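Mileage export cuts off after 1,000 rows
Opened by: Yvette Lachance
Assigned to: Junhao Qiu
Product: Urka Trip Log, web version
Status: Solved

Yvette Lachance
I need the March mileage for the Uramwood account and the CSV stops at row 1,000. The trip list on the site shows almost 3,000 entries for the month. I tried two browsers and got the same file both times. No error message. The PDF report is complete, but payroll won't take a PDF.

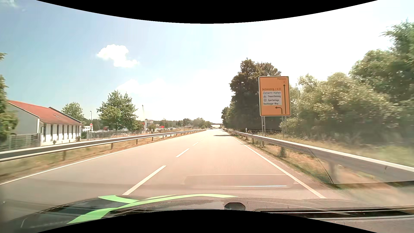

The date filter was set to the full month, all drivers, business trips only. Taking off the business filter changed which trips came out but the file still ended at the same row.

Junhao Qiu
Thanks. Can you tell me which page size is set under Display? Please also try the export with one driver selected.

Yvette Lachance
Page size is 20. With one driver the file is complete.

Junhao Qiu
I get the same result on a test account. The export job was using the row limit meant for the preview. A fix went out on 2024-04-21. Please sign out, sign back in and run it again. Old files in your Downloads tab won't be updated, so delete those.

Yvette Lachance
Ran it again. All the rows are there and the total matches the PDF. One column header still says "Distnace".

Junhao Qiu
Logged the header as a separate ticket, priority 3. Closing this one.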